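From: Tadhg Ó Ceallaigh
To: Grikumstead workshop list
Date: Jul 12, 2021
Subject: Re: [workshop] Hand grippers – jaws, markers and can picking

Petro Pavliuk wrote:
> Lovely to read that the second pair is finished. I've printed the
> handles for my own set and I'm stuck on two things. First, where did
> you end up putting the marker cubes? The Pirlow notes have them on
> the side of the handle and mine vanish from view every time I turn
> my wrist. Second, is the rubber in the jaws worth the bother? Mine
> are bare plastic and a pencil slides straight out.
>
> Also, what are you using as a first job? I was going to stack cups
> but I'm bored of cups.
>
> Petro

Hi Petro, hi all,

Great questions, and I've had such a good run with these that you're getting the long answer.

First job: forget cups, do rubbish! Drinks cans are brilliant. They're light, they're free, everybody has an opinion on how to hold one, and once a can is crushed it's a different shape every time, so you can't get lazy about where you grab it. You pick it up, carry it over to the bin, open the jaws. The whole go is over in a few seconds, and you can do it again and again without having to reset a table full of bits.
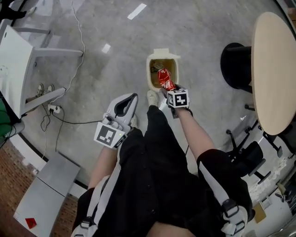 Can duty at the small bin, right hand working and left hand spare.

Now, marker cubes. I began with the side mounting from the Pirlow notes as well and had the same trouble as you. Cubes are a big step up from a single flat card because there are more faces to catch, but you still have to keep your own forearm out of the way. My advice is to hold the gripper as you would for the real job, get a friend to look down from over your head, and ask which faces they can see. If the answer is "your sleeve", move the cube. Do this with tape before you drill anything. I drilled first and now have a handle with 4 holes in it, one of them useful.

Print the markers on matt paper. I used glossy to begin with, and under our strip lights the black squares washed out completely whenever the cube tipped back. Leave a decent white border too. I trimmed mine right up to the black on the first set because it looked neater, and the software hated it.

The jaws: yes, line them, it's worth every minute. Bare plastic was hopeless for me on anything curved. I cut strips from an offcut that came with the Rodulholm order, glued them in, left them overnight under a clamp, and the difference on cans was enormous. Roughen the plastic with sandpaper before the glue goes on or the strip peels at the tip. Ask me how many times I stuck that tip back down.

One more thing while you still have yours in pieces – run the trigger cord before you close the housing. The Carroll drawings show it going in last, and I suppose you can do it that way if you have very thin fingers. I don't.

As for how long they hold up, I've been keeping a tally in the back of the notebook. The first pair had done some 2,000 squeezes when the return spring went soft. I swapped it for a stiffer one and then had an aching thumb by lunchtime, so I've gone back to the original sort and will just change it more often. The whole gripper comes to 330 grams on the kitchen scales with the cube fitted. That sounds like nothing until you've held one out in front of you all morning, so if you can shave anything off the handle, please do and send me the file!

Settings that have worked for us so far:

1. Jaw opening wide enough to clear a can with a bit to spare on each side. Any wider and the trigger travel gets tiring.

2. Recording starts with both grippers held still in view of the head camera. Count to three in your head, then move.

3. Check the view from the gripper itself before you do a long run. You want the notch well placed and plenty of room left above it. It's also a good way to see how much of the workshop ends up in your footage, ceiling lights and all. 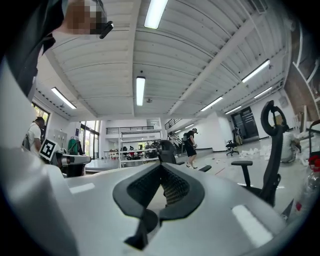 4. Name the folder before you start and write the same name in the notebook. I have 59 clips called "test" and I shall never know what most of them were testing.

If you're coming over with your handles, bring the cubes loose and we'll tape them up together. I've plenty of lining strip left, easily enough for your pair, and the glue is in the tin by the sink. I'd love to try your handles against mine on the same cans.

I'm hoping to have a two-handed job going by December, something like holding a bag open with one gripper and filling it with the other. If anybody has tried that already, I'd be very glad of tips, particularly on keeping both cubes in view when your hands are close together.

Cheers,
Tadhg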